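Plundero revises sorting guidance for household table waste

Plundero, the waste contractor for the Hedness district, has revised its guidance on clearing mixed litter from tables at home. The new sheet takes effect in October and covers paper cups, tissues, snack wrappers and foil-type packaging.

Paper cups remain the most common sorting error. Of 127 household bags opened in the spring audit, 12 had cups placed with clean paper. Printed cups, flattened or whole, now go in residual waste unless marked otherwise, and they should be kept apart from plastic wrappers when a table is cleared.
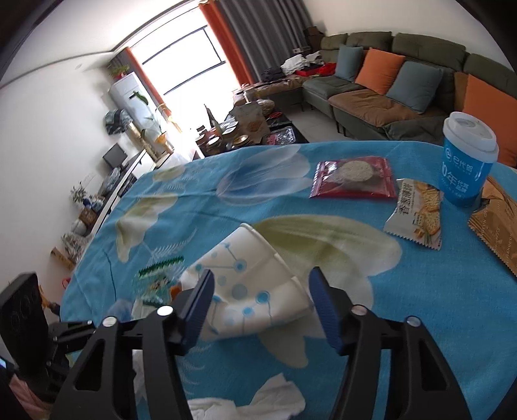
Tissues and foil wrappers

Used tissues are residual waste in all cases. Crumpled tissue and gold-foil wrappers tend to be picked up together with other small litter and dropped into whichever basket is nearest -- a point raised by Girish Singhal, who compiled the audit. The sheet advises emptying open baskets into the correct bags the same day.
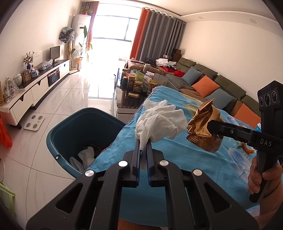
Collection intervals do not change. Residual waste is taken every six days and clean paper every 12. Celeste Caldeira, who manages the Hedness rounds, said crews will leave a printed note on wrongly sorted bags for the first six weeks and will still collect them. Bags containing loose food are outside this arrangement.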